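Site Visit Report: Open Afternoon at Rokolora
Automation Systems project, second term
Prepared by Ntombi Sithole and Rafsan Bandara

1. Purpose of the visit

Our project group is designing a low-cost two-finger gripper for the Brusturard test bench. In October we attended the open afternoon held by Rokolora at its Fulport office. The visit had one main goal: to see how hand-held grippers are used to record manipulation tasks, and to compare their finger shape and cable layout with our second design. A secondary goal was to collect practical advice on marker placement, which had caused trouble in our own trials.

The group that attended had 13 members. We were met by Aisling Keogh, who runs the recording work at the office, and by Zinhle Coetzee, who handles the hardware. The program consisted of a short talk, a demonstration at the desks upstairs, and a question period.

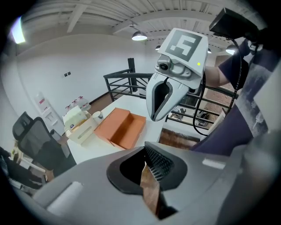

Finger geometry was the first item on our list. Our own fingers are straight, printed in one piece, and lose contact with rounded objects at the tip. The Rokolora fingers are curved like a beak, with a black pad on the inner face of each one, and the two meet at the tip first. Ms. Coetzee explained that the pads are replaced as a separate part and that the finger itself is rarely changed. The marker plate sits flat on top of the housing, well above the fingers, with the camera lens just below it on the front face. On our design the marker is on the side, where the operator's wrist can cover it. The single cable leaves from the back and hangs in a long arc, so it stays away from the fingers during a grasp.

2. Method of the demonstration

The operator works with one gripper in each hand. Each unit records its own video, and the position of each unit is recovered afterward from the video and the onboard motion sensor. The markers are used for checking the relative position of the two units when one is in view of the other. A session is divided into short episodes, each covering one task from start to finish. We were told that an ordinary session at this office contains 200 episodes, and that the operator takes a break after every 12.

Objects are everyday items and are moved between episodes so that the recordings do not all share one layout. The background is left alone. Ms. Keogh's view was that a clean background gives recordings that are easy to process but less useful later – a point our group had not considered. Our own test bench has a plain gray backdrop on three sides.

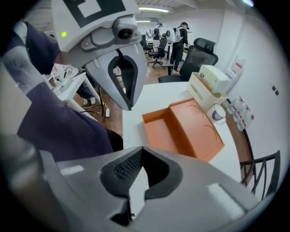
Department of Mechanical and Control Engineering – Automation Project Group B

3. Observations

3.1 Workspace. The recording desk is an ordinary white office desk in a shared room. An orange tray with two compartments was on it, along with a desk organizer, a tissue box and a mug. No fixture or clamp was mentioned in the talk. The operator stands and can approach the desk from more than one side. For our bench this suggests that the fixed frame could be removed for at least part of the testing.

3.2 Operator effort. Perla Bermúdez from our group asked about fatigue. The answer was that the weight matters less than the trigger force, and that operators tend to grip harder than needed in their first sessions. Our current trigger spring, supplied by Tran, is stiffer than the one we tried at the visit. We did not have a force gauge with us, so this is an impression from three members only.

3.3 Status light. Each unit has a small indicator light on the casing. Our prototype reports its status only on the laptop screen, and the operator has to turn away from the work to read it. A light on the housing is a simple change and has been added to the parts list as item 277.

3.4 Camera view. The lens is very wide, and straight edges near the border of the view are strongly bent. Calibration is therefore done per unit. We had planned to use one calibration file for both of our grippers – this plan has been dropped.
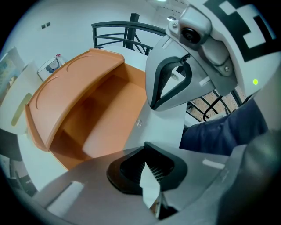
Figure 3. Two grippers at the orange counter, railing behind.

3.5 Reach near obstacles. We asked how the units behave where there is limited space around the object. Curved surfaces and recesses like those in Figure 3 are harder than a flat desk, as the housing may touch the edge before the fingers arrive. Ms. Coetzee's advice was to measure from the fingertip to the widest part of the housing and to treat this as the usable depth. On our second design that distance is short, and the housing will have to be made narrower at the front.

4. Changes to our design

The following changes were agreed at the group meeting after the visit:

Marker moved from the side to the top of the housing.
Curved fingers with separate pads, first version to be printed by Rafsan.
Cable exit moved to the back.
Indicator light on the casing.
Softer trigger spring, pending a measurement of the present one.
Separate calibration for each gripper.

The narrower front housing is postponed until the new fingers have been tested, as the two parts share a mounting plate.

5. Open questions

We did not get a clear answer on how often the pads wear out, and the figure probably depends on the objects used. We also did not see the processing software in operation. Ms. Keogh has offered to send a sample recording, and Ntombi will keep in contact with her about the file format. The trigger force measurement is to be done on the department's gauge before the next report.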